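Brekholm, October 7, 2021

2 min read

Brekholm's bag and cloth swap is back this October, bigger room, same idea. Bring the carrier bags stuffed under your sink, bring old tea towels and rags, take home what you can use. Free entry, no booking.

Last time 200 bags changed hands – more than we had hooks for. Runano is lending the tables again and Bondier is paying for the hall. Doors open at 4, close at 8. 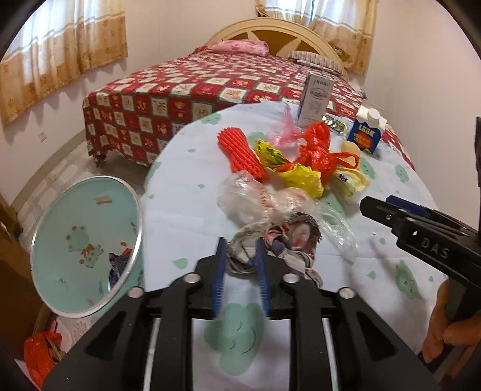

Folding lessons run all evening with Femke Van Damme. Plastic bags flat then into triangles, cloths in quarters. Empty packets and drink cartons welcome too, they get sorted seperately at the back.

"People keep drawers full of this stuff and never look at it," says organiser Geert Verschueren. "Tip it out on a table, pick thru it, done."

Clean items only please. No glass.

Comments

Colin Marsden: is there parking
Sem Kuipers: Do you take bin liners? Got 2 rolls spare

Related
Bondier hall gets new lights
Repair evening – dates for October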